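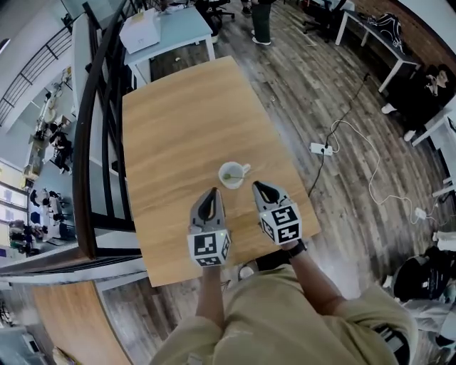

Mugs left on the mezzanine table

Office Life > Kitchens and shared spaces

hdesmet
Posted in May, 9:12 am

We moved into a converted building in the spring. Brick walls, metal railings, open plan downstairs and a mezzanine up the stairs with a big oak table that anyone can use. The kitchen is on the lower level at the far end. You can guess the rest. People make a drink, carry it up, sit at the table and go back to their desk without the mug.

The one this morning was a white mug with something green in it and a thin green stick or spoon lying across the top. I don't mind washing a mug. I do mind washing the same mugs every morning, and I am worried about rings on the oak.

Two questions. How do other offices deal with this, and what do you use on a light oak top that gets hot drinks on it every day?

Hendrik Desmet

milagros_m
9:40 am

Put a tray up there. We have one at the top of our stairs and whoever goes down next takes it. It works most days.

For the green stuff, if it is matcha, cold water first and then hot. If you go straight in with hot it sticks to the sides. Leave it till the afternoon and you will need a brush.

laner_jaime
9:58 am

I don't agree about the tray. We had one at Laner and it became the place where mugs lived. Before the tray there were a few on the table. After it there was a full tray and a few on the table. It also needs somebody to carry a loaded tray down a staircase, and I would not want that job.

What worked for us was everybody having their own mug with their name on the bottom. You turn it over, you know whose it is, you put it on their desk.

milagros_m
10:05 am

Putting a dirty mug on somebody's desk is a good way to start an argument.

laner_jaime
10:11 am

It started two. Then it stopped, and so did the mugs.

icampos
10:30 am

On the table — find out what finish is on it before you buy anything. If it is lacquered, a damp cloth and a dry one after will do, and rings should not get through unless the lacquer is worn. If it is oiled, you need to re-oil it, and on a table used this much I would do that twice a year. Put a drop of water somewhere out of the way. If it sits in a bead the finish is still good. If it soaks in and goes dark, it needs doing.

I look after the furniture for a co-working place with 153 desks and most of our table damage is from mugs with a wet base. Coasters help if they are heavy. The thin cork ones stick to the mug and end up on the floor.

Inmaculada Campos

hdesmet
10:52 am

Thanks, that is useful. I tried the water and it soaks in at the end nearest the railing and beads everywhere else. I suppose that means it is oiled and worn at one end?

icampos
11:03 am

Sounds like it. Sand that end very lightly along the grain, 240 grit, wipe off the dust and oil the whole top so it matches. Don't do only the worn end or you will see the join. Lay the used rags out flat outside to dry and don't ball them up in a bin. Some of those oils heat up by themselves.

haiyan.d
11:47 am

I am one of the green tea drinkers in my office so I will speak up for us. Matcha settles. The last mouthful is sludge and a lot of people don't drink it, so the mug looks worse than a coffee mug that has been left for the same time. It rinses out in seconds if you do it soon.

I would also ask why people leave them. Our sink at Torari was down two flights and there was a queue at the dishwasher. They put a small sink upstairs and it got much better. I know that costs money.

Haiyan

hdesmet
12:15 pm

We did ask for a price on that. 3000 before the floor was made good, so it was turned down.

laner_jaime
12:31 pm

Names on mugs costs you one pen.

milagros_m
12:44 pm

Which washes off in the dishwasher. You want a porcelain pen and you have to bake the mug afterwards.

One more thing about that table. If it runs alongside the railing, keep drinks away from that side when people are sitting underneath. We had a teaspoon go over ours and it landed on a keyboard.

hdesmet
2:20 pm

Good point, there are desks below ours. I will move the chairs to the other side.

I am going to oil the table first, buy heavy coasters and try the names. No tray for now — sorry Milagros. If the names cause trouble I will come back to it.

icampos
2:36 pm

Give the oil two nights before anyone puts a hot mug on it. Longer if the heating is off up there.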